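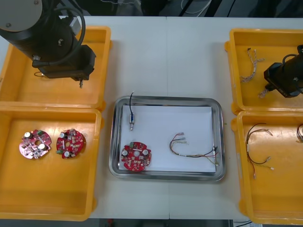
4. A célula de preparação de kits e o trabalho à volta dela

Pesquisar neste site Pesquisa avançada Ir

Wanda Mercado
Terça-feira, 11 de junho

4.1 Disposição do posto

A Figura 3 mostra o posto de kits da linha Strickland, na unidade de Karkodbridge. Dois braços, quatro caixas cor de laranja, tabuleiro de inox ao centro com uma folha de papel branco por dentro. Placas redondas à esquerda, cablagens à direita. O kit forma-se no tabuleiro: uma placa, uma cablagem, um componente cilíndrico pequeno com fio preto. Dali segue para a montagem manual, que não foi automatizada e, segundo a chefia, não vai ser tão cedo.

Figura 3. Posto de kits com dois braços. Placas circulares na caixa inferior esquerda e no tabuleiro; cablagens nas caixas da direita e no tabuleiro.

Antes da célula o kit era feito à mão por quem montava. Cada operadora tinha o seu jeito – umas juntavam tudo para a manhã inteira, outras iam buscar peça a peça. Não havia posto próprio, nem tempo padrão, nem registo. Isto complica a comparação e voltamos ao assunto em 4.3.

4.2 O que mudou nas tarefas

Acompanhámos 16 pessoas em dois turnos, durante nove semanas. Entrevistas curtas, na pausa ou logo a seguir ao turno, mais notas de observação. Três mudanças aparecem em quase todas as notas.

Primeiro, o abastecimento. As caixas têm de ser enchidas por alguém, e as cablagens não se podem atirar lá para dentro de qualquer maneira: fios cruzados, terminais presos uns nos outros, e o braço pega em duas ou em nenhuma. As operadoras passaram a separar e a pousar as cablagens uma a uma. Trabalho novo, que não estava em nenhuma folha de tarefas até à sexta semana. Chamam-lhe "pentear".

Segundo, a conferência. O kit chega feito e há quem o verifique sempre, quem nunca verifique. Uma operadora do turno da tarde: "se falta um fio a culpa vem parar a mim, portanto olho". A regra oficial manda olhar só quando o sistema Idov dá aviso. Na prática ninguem segue a regra à letra.

Terceiro, a conversa. Ir buscar peças era também ir ao corredor, falar com a colega do lado, esticar as pernas. Agora fica-se sentada. Em mais de 20 entrevistas o tema surgiu sem ser perguntado, e quase sempre antes do tema do ritmo. Não estávamos à espera disto, o guião nem tinha pergunta sobre o assunto.

4.3 Ritmo e paragens

O ritmo da montagem passou a depender da célula. Quando pára, as montadoras voltam ao modo antigo e fazem o kit à mão, com as peças das mesmas caixas. Para isso é preciso pôr a célula em modo seguro, e só quatro pessoas por turno têm formação para tal. Resultado: esperas. Curtas, mas a meio de um ciclo, e são essas que irritam.

Os dados de paragem vêm do registo do Idov, que não distingue falta de peças de erro de preensão. Pedimos a separação ao fornecedor, Drumanach, ainda sem resposta à data de escrita. Por isso não damos valores por causa – só o relato das equipas, que apontam as cablagens como o caso dificil e as placas como o fácil.

Fica também por medir o efeito nas mãos e nos ombros. O pentear é movimento fino e repetido, e duas entrevistadas referiram dor no pulso. Pouco para concluir. Entra no protocolo da segunda fase.

Este site utiliza cookies para melhorar a sua experiência de navegação. Aceitar Recusar Definições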